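Notebook - kitchen cell, Galtbridge
18 Aug 2025

Lid day again. The plan was to get through the saucepan lid task by teleop, all morning, and leave the kettle stuff for later in the week. I got 28 demos that I'd keep and threw out 16, which is a worse ratio than I had in July but the task is fussier than it looks on the sheet. Lifting the lid is fine. Putting it back so it sits on the rim is where I keep losing time.

Settings, so I don't have to dig for them again: translation scaling at half, rotation scaling a bit lower than that, gripper force left where it was. I tried full scaling for the first few and overshot the pan every time. Half feels slow for the first five minutes and then you stop noticing.

Things I want to remember about driving it

Come in from straight above. If I come in at a slant from the handle side the wrist gets close to its limit and the arm starts doing that slow elbow swing to get itself out of trouble, and that ends up in the recording. Two of the 16 were that.

Don't chase the lid. When it slides, stop, open the fingers, go up a little, start the grasp over. I kept trying to save it with small nudges, and the nudges are exactly what I don't want a policy to learn from! Whoever does the next batch, please just end the episode and mark it bad.

Tried hand guiding for a while too, for comparison. Much nicer for feel - you know right away when the lid touches - but my arm is all over the wrist view, so those aren't going in with the rest. I saved them under the Pemport folder in case somebody wants the force traces.

Time per demo dropped a lot once I quit looking at the monitor and looked at the pan. The depth on the monitor is useless for the last little bit. The Podthorpe people said the same thing in their notes and I didn't believe them.

Setup for the lid demos: saucepan on the front right burner, long handle angled up and back toward the right, kettle parked on the rear left. Start every episode with the gripper pointing down over the pan. E-stop stays beside the base with the red button up.

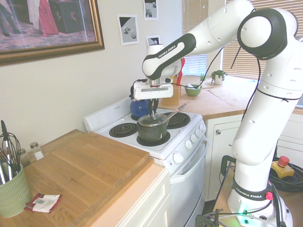 Data and leftovers

Everything is in the Owusu set now, which makes 188 good ones for lids in total. Target is still 1000 across all the stove tasks, so, well, there's a way to go.

Episode numbering skipped once when the recorder restarted. No data lost, just a gap. I left it alone because renaming files by hand is how we got into that mess last time.

To do:
- move the pan to another burner and do a batch from there, all of these have it in the same spot
- shorten the pause at the start of each episode, I sit there too long before moving
- ask about a softer fingertip, the ones on it now don't grip the lid knob the way I'd like
- trim the hand-guided clips or delete them
- write the start pose on the whiteboard (again)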